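Firnisbridge to host winter coaching and officiating forum

September 13, 2022

Registration is open for the regional handball federation's winter forum, which will be held in Firnisbridge in January. Coaches, referees, team medical staff and club administrators from 76 member clubs are invited, and each club may send up to two people at no charge.

The forum was last held in person in Honmont. Clubs told the federation afterward that they wanted more time on court and fewer presentations, and the program has been drawn up with that in mind. Both mornings will be spent in the sports hall with local youth teams taking part in the demonstrations. Talks and group discussions move to the afternoons.

Anika Sorensen, the federation's head of coach education, will open the first day with a session on goalkeeper training for players under 14. Many clubs at this level have no separate goalkeeper coach, and the drills she will present can be run by one adult during a normal team practice. A printed set will be handed out at the door and sent to all clubs after the forum.

"We get the same question from small clubs every season," Sorensen said. "They have one evening a week in the hall and a keeper who spends most of it being shot at. We want to give them something they can use the next week."
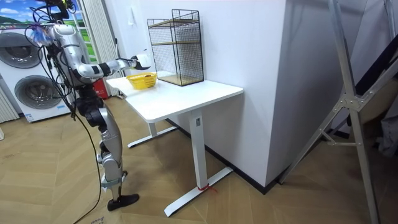
Reading time: 2 minutes

The officiating sessions will be led by Angus Yule and Fiorella Galli. They will cover passive play, the handling of bench behavior and the way referee pairs share responsibility during fast breaks. Referees who attend both afternoons will receive credit toward their license renewal. Those who can come on only one day should contact the officiating office before they register, as partial credit has to be approved in advance.

Medical staff will meet separately on the second day. Niilo Saarela, team doctor at Plastasdale, will speak on shoulder complaints in young throwers and on how clubs can keep a simple record of training load. The group will also go over the federation's return-to-play form, which was revised over the summer. Clubs still using the old form are asked to switch before the winter round of matches.

A shorter session on Pace, the federation's online match reporting system, will be repeated on both days. Team managers have reported problems with entering late roster changes, and staff will be on hand to show the corrected steps. Bring a laptop or tablet and your club login. New passwords cannot be issued at the venue.

The forum closes with an open meeting chaired by Assunta Piras, vice president for competitions. The main item is the proposal to change the regional youth league from one group to two, with seven teams in each. No vote will be taken in Firnisbridge. Written comments from clubs will be accepted until the end of the month and passed to the competitions department.

Rooms have been held at two hotels within walking distance of the hall. Clubs make their own bookings and should mention the federation when they call. Lunch is included on both days. Please list any food allergies on the registration form.

Registration forms were sent to club secretaries with this newsletter. Clubs that have not received one can request a copy from the federation office.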